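The Water Cooler Does Not Belong on the Bench

Nov 12, 2022 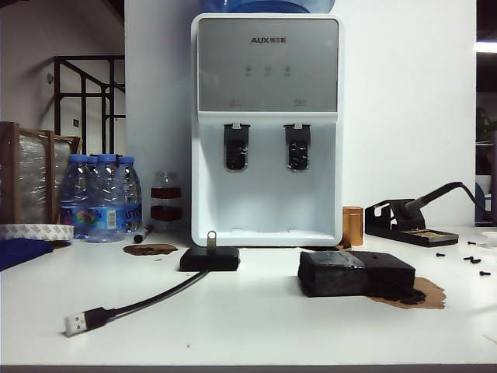 A tabletop dispenser needs a flat surface and an outlet, and the workbench has both, so the workbench is the correct place for it. That was the position put to me by one reader after my March column on bench layout, and several others wrote in to agree. Walking to a kitchen for water breaks concentration, the reader went on, and a small unit takes up less space than a printer.

I accept the point about space. My objection concerns what shares the surface. A bench used for soldering holds an iron, brass wool, loose screws, tape, a marker and whatever board or hub is being worked on. A dispenser adds a drip tray at the same level as all of it. Drip trays are shallow. They overflow when a cup is pulled away early, and the water follows the tabletop to the lowest point, where the cables usually are.

The second problem is contamination in the other direction. Flux residue and solder fragments transfer to fingers, and fingers go to the tap levers. An iron tip runs above 300 degrees Celsius and gives off flux smoke at the same height as an open cup. Washing hands before drinking is standard advice. A tap within arm's reach of the iron makes it easy to skip.

The Akbridge shop, where I rented a bench for 8 months, moved its dispenser to a separate stand by the door. The stand was a Rarnier utility table, 100 dollars. People complained for a week and then used it.

Stains are a weaker argument, but I will make it. White tops show every brown ring and crumb, and a damp sponge left in one spot adds to the mark. Keep the sponge in a dish. Keep bottled water, if it must be in the room, on a shelf with the caps on.

Where no second surface exists, put the unit at the end farthest from the iron, route its cord separately, and empty the tray daily.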